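Jouko Pelkonen has planned small kitchens for the housing firm Laitinen long enough to have a fixed opinion on counters. His current work is a storage guide for the studio units at Dornora, and he agreed to talk through the part that deals with things kept out in the open.

The units share one floor plan and a single run of upper cabinets. "There are 400 of them and the cabinets are the same in every one," Pelkonen says. "The counter is the only part the tenant controls, so I start there."

He begins by laying everything out on a table with a brown covering, well away from the kitchen. The covering stands in for the counter. Objects go to the edges first and the middle stays open as long as possible.

"People fill the middle and then work in the corners," he says. "You can't roll out dough in a corner. Put the tall items at the back and the heavy item at one end, and leave the rest alone."

The heavy item is usually the toaster oven. Pelkonen wants the door to open toward free counter, with room to set down a hot pan directly in front of it. He asks for 150 mm of clear space above the top and does not store anything there, including trays. The guide repeats this rule on 2 pages, at his request.

On plates he is less strict. An upright rack takes less width than a flat stack, and a plate can be taken from the center without lifting the others. "A stack is fine in a cabinet. On a counter I use a rack. The one drawback is dust on the top edges, if the plates aren't used often."

Mugs were a point of disagreement with his editor at Prover, the publisher of the guide. The first draft put them on hooks under the cabinet. Pelkonen moved them to a mug tree, which needs no screws and can be carried to the sink area when the counter is wiped. He loads opposite pegs first to keep the weight even.

Trays get a short section of their own. A tray with a raised rim can hold oil, salt and a spoon, and it moves in one lift. "But it has to earn the space," he says. "If it holds mail, take it off the counter." 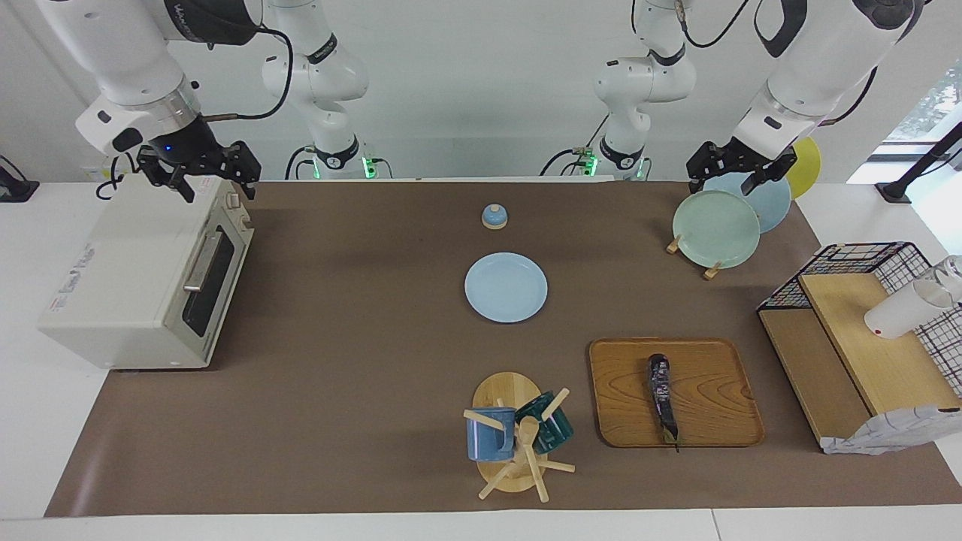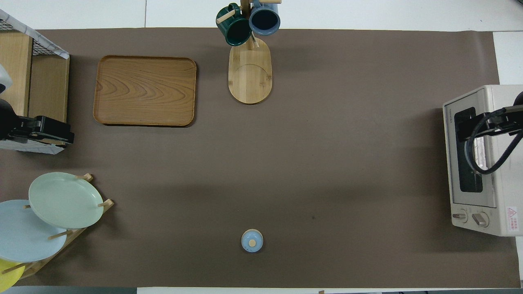

## Shelves and cost

A small shelf unit is the last thing Pelkonen adds, and he tests the layout without it first. His spending limit for a full counter set, oven included, is 2,295 kronor. The draft named a shelf from Flirnari, but he took the name out in April and now gives only the outer dimensions.

"Measure the depth with the plug in the wall," he says. "Most of the complaints I get are about the plug."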